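In Praise of the Second Tray

When I came to live in Prustesgate, I shared a kitchen with Margarida Figueiredo and three other tenants, and I learned there that people can disagree very seriously about plates. I was 28 and I believed that washing up was washing up. Margarida believed in trays. I was slow to understand her, but now I am fully on her side and I would like to defend her method.

Her rule is simple. One tray is for the dirty plates, and another one, smaller, is for the sponge and whatever drips from it. The clean plates stay off both of them. All of this happens on the table, before anybody goes near the sink.
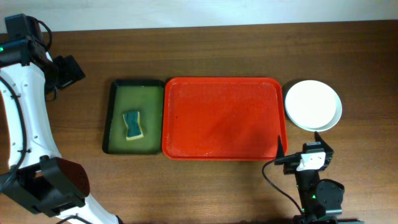

My neighbor Barry Rudd finds this ridiculous. He says that a tray is one more thing to wash, and in a strict sense he is right. But he puts his sponge on the edge of the sink, where it falls in, and his plates go wherever there is a free place. After dinner for five his kitchen looks like a train station in a storm. I like Barry very much, and I do not like to cook there.

What I admire in the tray is that it gives a border to the dirty work. Egg yolk, mustard, the last of the soup — all of it has an address. You wipe the tray one time and the table was never involved. A wooden table does not forgive a wet sponge left on it overnight, as I know from the pale ring on mine.

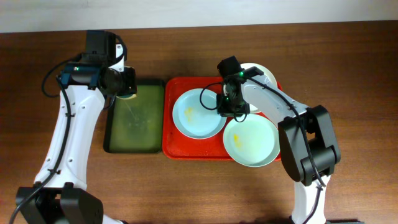 I must also say something for color. Margarida always wanted the two trays different, so that a tired person at eleven in the evening would not have to think. Kirsty Wragg, who had the room above the kitchen, called this a system for children. Maybe it is. I have noticed that adults after a long day of work are not so far from children, and they also put the clean plate under the dirty one.

My trays are old by now and full of scratches, and I have no plan to replace them. Barry was here for dinner in September and carried his own plate to the correct tray. I did not comment on it.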